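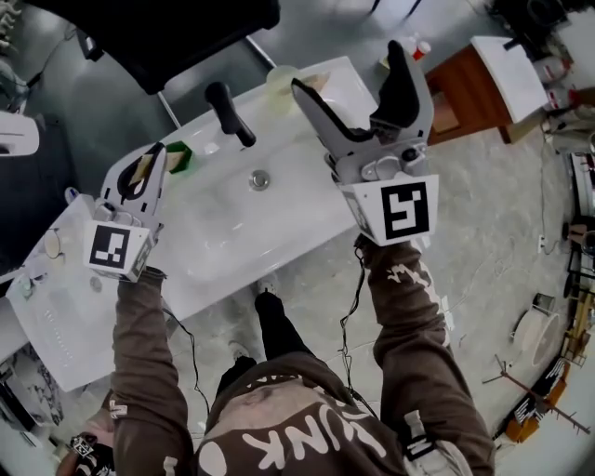 A white bathroom sink with a chrome drain and a small green sponge on the back ledge.

2018-06-14, by Stamatia Tzavaras
Reading time: 2 min

Taron (electric ferry)

The Taron is a battery-powered passenger ferry built by Dekel, and I'll admit I'm a fan! She carries 62 people at 8 knots, slow enough to finish your coffee (I always do). Her battery pack holds 700 kilowatt-hours and charges overnight at the Urrutia pier. Designer Arnar Brøndum drew a wide, flat hull to keep the wake small. Service began in December with 6 crossings a day.

We use cookies. Accept | Settings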